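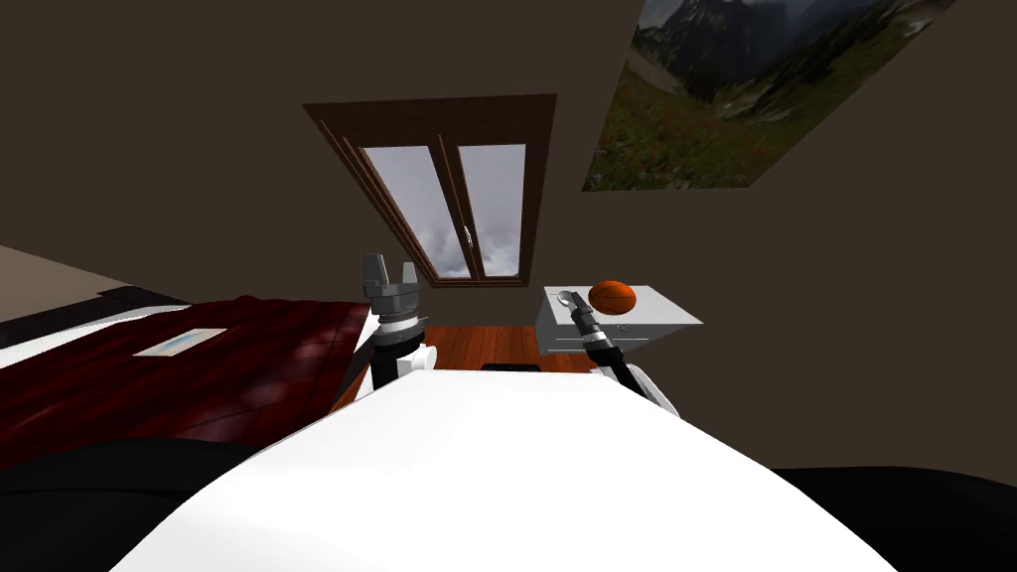 Demonstration Recording in Simulation: Frequently Asked Questions

Maintained by Chiamaka Abubakar, Drelumstead teleoperation group. Corrections can be left on the Mulusus issue page.

What is Mulusus?

Mulusus is the recording client. It connects the operator's hand controllers to the simulated robot, and it writes joint positions, gripper state and all camera streams to one episode file. The physics server is a separate program called Boltitz and has to be started first.

Do I need the physical robot?

No. Every room in the current set is rendered. The arms respond to the same commands as the hardware, with the same joint limits.

How do I begin an episode?

Put both controllers in their cradles, load a room, and wait for the status line to read READY. Pick up the controllers and squeeze both triggers once to engage the arms. Recording starts on the second squeeze.

Can I use only one arm?

Yes. Lock the other arm from the side menu before engaging. An unlocked idle arm still follows your hand, and small drift ends up in the data.

Which view should I work from?

Use the head view for reaching and the wrist view for the final approach. Depth is hard to judge from the head view alone. In the wrist view, compare the gap between the fingers with the nearest edge of whatever you are approaching, and correct sideways before moving forward.
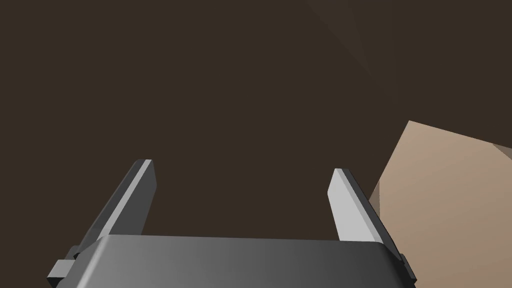
Wrist view, gripper open, with a tan surface to the right of the fingers.

Why does the gripper close later than my trigger?

Commands are sent at 20 Hz and the fingers have a speed limit. Close, pause, then lift. If the delay is longer than that explains, check that no second client is attached to port 939.

I missed the grasp. Should I discard the episode?

Keep it if you recovered within 2 attempts, and tag it "retry". Discard it if the object fell somewhere the arms cannot reach, or if you reset the room partway through.

How many episodes are needed per task?

That depends on the task sheet. The minimum for a new operator is 6 accepted episodes before moving to another room.

Can I demonstrate by moving the arms by hand?

Only on hardware, with the Sobczak guide mode enabled. Those files use a different header – do not mix them with simulated episodes in one upload.

When are uploads processed?

Saturday, overnight. Rejected files are listed in your operator folder with an error code.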